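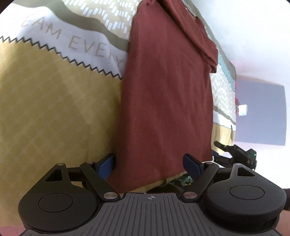 The Long Way Round to Drescombe

A slow, rainy, stubborn sailing game has taken over my evenings, and I would like to tell you why

There is a moment in the first hour of Drescombe when the game simply lets you sit down. You have rowed your leaky little boat into a harbor, you have tied it up badly, and there is a bench at the end of the pier with a view of the water. Press the button and your character sits. Press nothing at all and the clouds keep rolling in, the lamps come on along the seawall, and a ferry you won't be able to afford a ticket on for another six hours goes sliding past with its windows lit. I stayed on that bench for so long the first night that my tea went cold and the controller switched itself off!

I should say up front that I am an easy mark for this kind of thing. I like games with boats in them, I like games with weather in them, and I have been known to finish a perfectly good action game without remembering one fight from it, only a nice bit of coastline near the start. So when the small studio Stiso announced an adventure about delivering mail between islands, with no combat and a map you have to fill in yourself with a pencil, I had more or less made up my mind before the trailer was over.

What I hadn't expected was how hard it would be. Drescombe looks cozy, and the music (lots of accordion, a bit of piano when the fog comes down) does its best to convince you that everything will be fine. Then you take a parcel of clocks out past the breakwater in a crosswind and everything is not fine. The sea in this game has real weight to it. Your boat leans, your cargo slides, and if you stacked the heavy crates on top because you were in a hurry, you will be fishing them out of the water one by one with a hook on a pole while the light goes.

There are 432 letters to deliver, and you can read any of them if you're willing to break the seal. I was good for the first dozen or so. After that I was a terrible mail carrier, opening everything, and the islanders noticed. A baker on the north shore stopped giving me rolls. The lighthouse keeper started handing me his letters already glued shut along all four edges, and I felt so guilty that I carried his mail faithfully for the rest of the game and never peeked again, although I still wonder about the one with the green stamp.

The biggest town on the map is Brandão, and it is worth the trip even if the trip takes you most of an evening. It climbs up a hillside in steps, with laundry lines and staircases everywhere, and the whole place runs on gossip. Tell somebody at the fish market that a storm is coming and by the time you've walked up to the post office the shutters are closing ahead of you, street by street. I tried this with a storm I had completely made up, and it worked just as well, though I wasn't very popular the next morning.

Not everything floats. The pencil map is a lovely idea that gets fiddly on a controller, and drawing a straight line with a thumbstick is about as pleasant as it sounds. The inventory is worse, a row of tiny pockets you have to scroll through while the boat is trying to tip you out. And there is a stretch in the middle, once you've fixed the mast and before the southern islands open up, where the errands start to feel like errands. I put the game down for a few days there. I came back for the bench, mostly, and then got a letter addressed to me, and that was the end of my going to bed on time.

Stiso's first game, a puzzle box called Zolbridge, had the same habit of hiding its best ideas well past the point where a sensible person might wander off. If you played that one you'll know to be patient. It had 125 rooms and I would guess most people saw half of them, and yet the last few are the ones I still bring up at dinner. Drescombe is kinder than that, and a good deal prettier, and you can save wherever you like, which is a mercy when the wind gets up.

There is a mode for 2 players as well, with one of you at the tiller and the other in charge of the sails and the cargo. I played a few hours of it on the couch and can report that it led to more laughing, and more shouting, than anything else I've had on my television this year. We lost a piano. We went back for the piano. It still plays, if you get it to the schoolhouse, but two of the keys make a sort of bubbling noise.

Drescombe comes out on 5th November for consoles and computers, and Stiso says a free set of winter islands will follow in March. I've left my boat tied up at Brandão until then, properly this time, with both ropes.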